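Shelf Wars: What Sells at the Ovari Corner Store

Results

We logged sales at the Ovari store for seven weeks, moving the candy between three spots: by the register, at knee height, and next to the batteries. The register won, which will shock no one who has ever bought gum. Knee height came second, thanks to shoppers under eight and their tired parents. The battery shelf sold roughly 7 items in total.
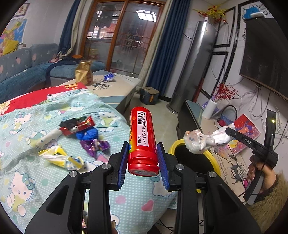

Price mattered less than we had bet in our proposal -- a bet we would now like back. Cutting the price on Saturday moved almost nothing extra. Our sample is one store, and it closed early twice for plumbing.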